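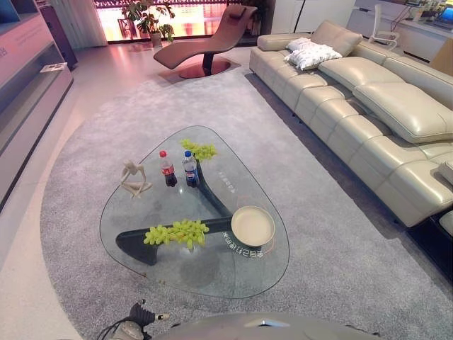
The coffee table in the living-room display, with grapes, two soda bottles and a dish set out on the glass.

Trollesel household chores trial
Progress report to the Seyoum fund, second period
Prepared by Sosina Sisay, Trondura

What the period covered

The grant asks whether a two-armed machine can do ordinary tidying in a furnished room well enough that a shop or a household would want to pay for it. My answer at the end of this period is no, and I do not expect the next report to change that. Some parts of the work have moved forward and I have tried to give them fair credit below.

We worked for nine weeks in the living-room display at the Nirex store, mostly before opening. The plan listed six chores. We got through three: clearing items off the coffee table, putting items back where they came from, and straightening the pillows on the sofa. Wiping the glass, picking up from the rug and restocking the shelves have been moved to the next period. Henok Wolde ran the sessions and kept the log, which stands at 495 attempts. An attempt is one object and one try. If the operator had to step in, it went down as a failure, even when the object ended up in the right place.

Clearing the table

Bottles are the easy case. They stand up, they have one sensible place to hold them, and a full one does not tip at the first touch. If the trial had been bottles only, this would be a cheerful report, and I would ask the fund to be wary of any demonstration that sticks to bottles.

The grapes were put on the list for the opposite reason. A bunch has no fixed shape. It sags when it comes off the table, the stem may or may not take the weight, and a squeeze that holds the bunch can also split the fruit. A person clearing up after guests moves grapes without a thought. The machine spends a long time with its hands close to the bunch before it commits to anything.
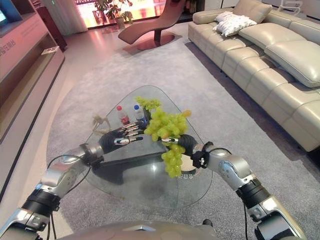
Using both hands

The plan assumed the second hand would save time. So far it has cost time. With one hand under the bunch and the other near the top, the load is shared and the grip is steadier, but the two hands then have to agree on where the bunch is going. In the log they often did not. One would start toward the dish while the other was still closing, and Henok would stop the session.

We slowed both arms down in the second half of the period. Drops became less frequent. The time for each object went up, and I would not call the result useful to anyone with a living room.
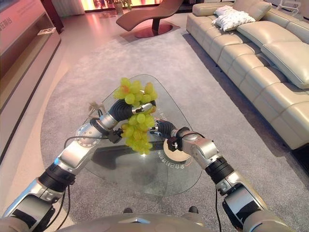 Bruised fruit was also left out of the first version of the scoring, and that was my mistake. A bunch could be moved, set down and marked as a success with juice on the glass. From here on, any visible damage counts as a failure. I have not gone back and rescored the early sessions, so the early figures flatter the machine and should be read that way.

Lifting by the stem

Henok's suggestion was to leave the berries alone and take the bunch by the stem, with the other hand kept close by in case it slipped. It is how most people would do it, and it is the one change this period that I would defend in front of a skeptical buyer. Fewer berries were crushed. It depends on there being a decent length of stem within reach, though, and when a bunch was lying on its stem the machine had no good plan. We let the operator turn the bunch over and logged a failure each time.

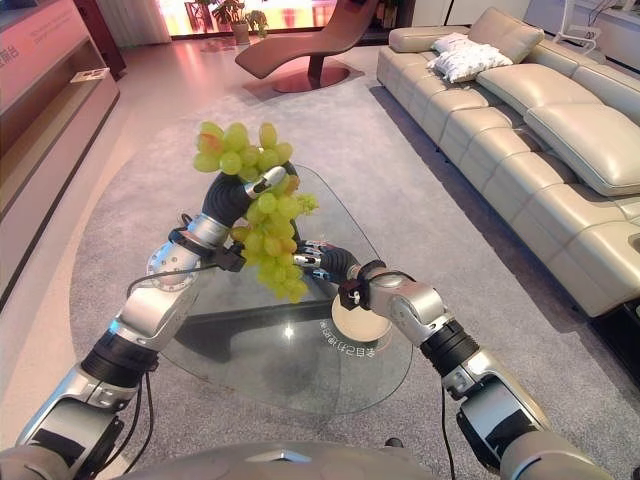 Costs and staffing

Spending is on budget. Operator hours ran over and repairs came in under, so the two more or less cancel. Every session still needs a trained person standing by, and that person could clear the table before the machine has finished with the first bunch. Any claim about saved labor has to start from there.

Next period

Wiping the glass comes first. I would like to drop restocking the shelves altogether and spend the time on rug pickup, which is closer to what people say they want done. We need the fund's approval for that change.

I also ask that no video from the sessions be used in publicity at a raised playback speed. At its real pace the work is slow – the fund's readers should see it that way.

The full log and the revised scoring sheet will follow separately. Henok can arrange a visit to the store on any Thursday morning before opening.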